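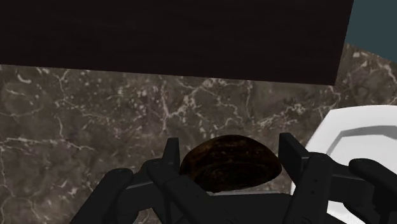

My mother could clear a supper table for eight without once looking down at her hands, and I've been thinking about her a good deal since I started reading up on kitchen robots. The question people keep asking me is whether one of these machines can do the chores yet. My answer is a friendly no, with a fair amount of hope tucked in behind it.

Take something as small as moving a lumpy brown thing, a bun or a potato say, off the counter and into a dish. You and I would do it while talking on the phone. A gripper with two flat fingers has to come in at the right angle, open wide enough to clear both ends, and then squeeze just so – too little and the thing rolls away, too much and you have mashed potato before you wanted it.

A good deal of the practice goes on in simulation these days, on make-believe countertops, and I used to scoff at that. I've softened. The people at Medrano say their arm went through 621 practice pickups on a computer before it touched a real kitchen, and I'd sooner the dropped dishes were pretend ones. Still, when I saw it at the Wemirham home show in February, it spent 14 minutes putting away 2 bowls and a spoon. The Grandel machine across the aisle was quicker, but somebody had to set every item in its proper spot first, and by then I could have put them in the cupboard myself.

Shop floors are another matter. At the Drastus plant, where I worked for a good stretch of my life, the same part came down the same belt facing the same way all shift long, and a machine can be a fine coworker under those conditions. My kitchen has never been that orderly, and I hope it never will be.

So I'd say keep your dish towel handy for now, and don't laugh too hard at the slow ones. I was a pretty slow dishwasher myself when I was six.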